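Henular Handheld Kit: Set-up Guide
Section 4. Checking demonstrations before you train

Read this section before you believe any success rate, including the ones in our own release notes. A policy trained on bad demonstrations can still score well on the table where they were recorded.

4.1 Recording a check set

1. Wipe both finger pads and close the gripper by hand. The pads should meet along their full length.
2. Confirm that both finger markers are tracked with the gripper fully open and fully closed.
3. Record the toaster task from start to finish. Do not trim the ends yet.
4. Move the toaster between recordings. A few inches is not enough.

CAUTION: Unplug the toaster before you record. The pads are not rated for heat.
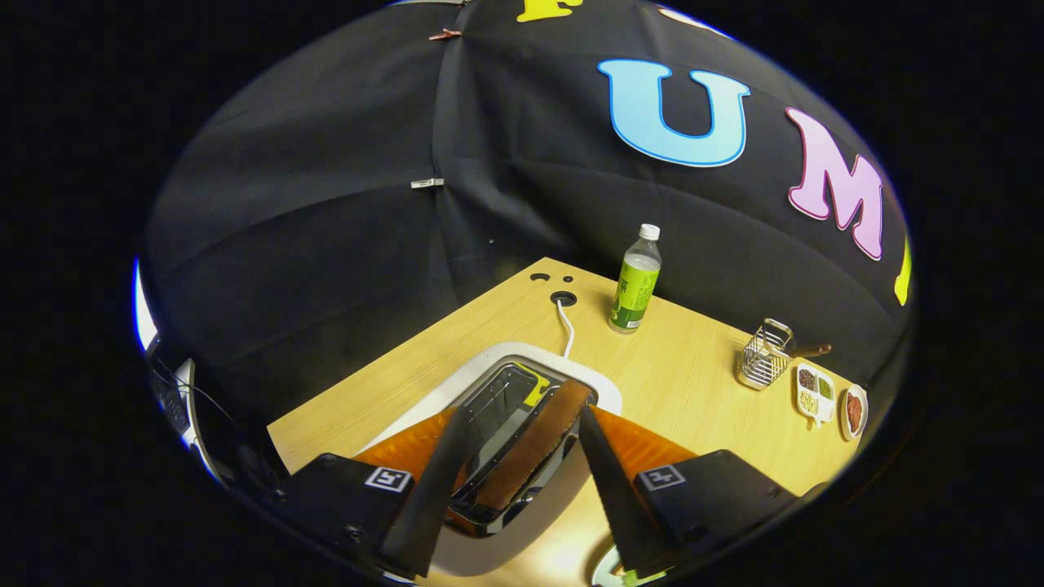
5. Run the filter at its default setting and write down how many recordings it drops. In the February set from the Makville bench, 1,141 went in and 1,038 came out.
6. Watch the dropped recordings yourself. Ademir Falcão went through the Makville rejects and marked 53 of them as good grasps with a brief loss of marker tracking. The filter cannot tell the difference.

Note: We used to recommend the Baumgart score for this step. Paloma Gallagher could not get it to predict anything on a second table, and we have stopped printing it in the log.

4.2 Holding out a table

1. Set aside every recording from one location. We used Cloltow, 201 recordings.
2. Train on the rest.
3. Report the held-out result next to the home-table result. If you have only the second number, say so.

Note: A large gap usually means the policy has learned the background. Adding more recordings from the same bench has not closed it for us, whatever the older guide claims.

For marker tracking faults, see Section 6.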